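About Wetholm

Small repair and upkeep company. Fans, heaters, window units, box dehumidifiers, the stuff that sits in a corner and hums. Gearóid Moriarty started it out of a garage on Heffernan Street, then moved to the Floltunley building when the garage got too full to park in. Still there. Side door, not the front one — front one sticks.

What we do, mostly: landlords and schools. They have a lot of the same unit and want it looked after before summer. We pick up, clean, test, bring back. 374 units on the books last year. Walk-ins are fine too, Wednesday is best, come before noon if you can.
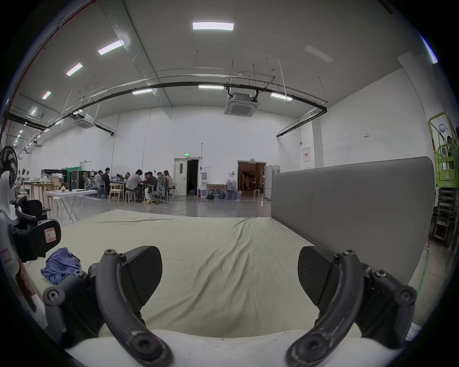
Fan work is the biggest part of July. Motors full of lint, bent grilles, cords chewed by a dog or a vacuum. A plain black electric fan with the blades showing is the kind we see over and over, and it's usualy worth fixing. Crumpled blue cloth like the one lying out there does for the blades — a little dish soap, nothing fancy, unplug it first please. Bearings we oil or swap. If a motor is burnt we'll say so and not charge for looking.

Who's here. Gearóid does quotes and most of the driving. Diane Girard runs the desk and the phone, and if you got a reminder card it came from her. Tzu-hsuan Choi handles motors and wiring, came over from Fusura when they closed the local shop. Eamon Phelan is Saturdays only, window units.

Prices are on the sheet by the door, also on the Rates page. Basic fan clean is $26, pickup extra. School accounts get billed monthly, ask Diane to set one up.

We don't do gas, refrigerators or anything on a roof. Sorry, we get asked alot. Diane keeps a list of people who do and will read it to you over the phone.

Parking behind the building, two spots, marked.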